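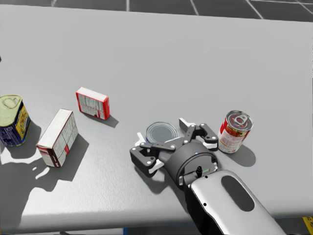

According to Vestergaard, an example is worth keeping only when a stranger could say what the arm was trying to do. The remark was made during the first planning call for the Larkum collection, and it has since become the rule by which every recording in the program is judged.

Larkum is a joint effort of Kinex, which supplies the learning system, and the simulation group at Gritstead, which builds the scenes and records the demonstrations. Its aim is modest in scope. The program sets out to teach a robot arm to handle ordinary groceries on a flat table, using examples recorded entirely in simulation. The cans and boxes are modeled on pantry goods, printed labels included, and the table and lighting are rendered to match.

The first stage of the work produced 397 recordings. Of these, 286 were accepted. The remainder were set aside for reasons that will be familiar to anyone who has trained such a system: a hesitation too long to be useful, a can nudged over on the approach, a goal changed partway through. Rejected recordings are kept in a separate archive, where the review staff may return to them when the acceptance rule is revised.

An operator begins each session by reading a short written instruction and then guides the simulated arm through the task. The same moments are recorded from more than one viewpoint. A view from above the table shows where the items stand in relation to one another, while a view from the wrist shows what lies between the fingers. Kinex trains on both, and its staff report that the wrist view matters most in the last part of a reach, when the wider view is often blocked by the arm itself. 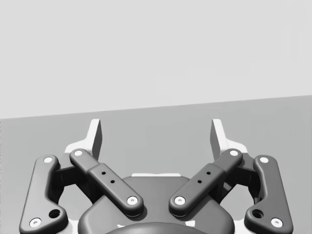
The gripper from behind, with its fingers open. Larkum simulation, Gritstead.

Variety has proved harder to obtain than volume. Operators who have done a task many times settle into a favored path, and a system trained on those paths learns the habit along with the skill. Gritstead now limits each operator to 16 recordings of a given instruction before the layout is changed. Items are moved and turned, and boxes may be stood on end or laid flat — a small adjustment that can call for an entirely different approach.

Squat cans receive particular attention. They offer little height to grasp, and the fingers must come down close to the tabletop without touching it. Early recordings of this reach were accepted too freely, in the view of the review staff, and many were later withdrawn. 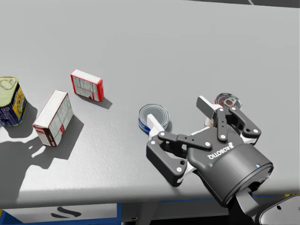

Each recording is now read by 2 reviewers working separately. They see the instruction only after writing down what they believe the arm was asked to do. Where their answers differ from the instruction, the recording is returned to the operator with a note. The process is slow, and Kinex has asked whether part of it could be handled by software. Gritstead has agreed to a limited trial covering only the simplest tasks, such as reaching for a single named item.

The second stage will add instructions that involve two items at once. New layouts are in preparation, and the revised guide for operators is to be issued before the end of September.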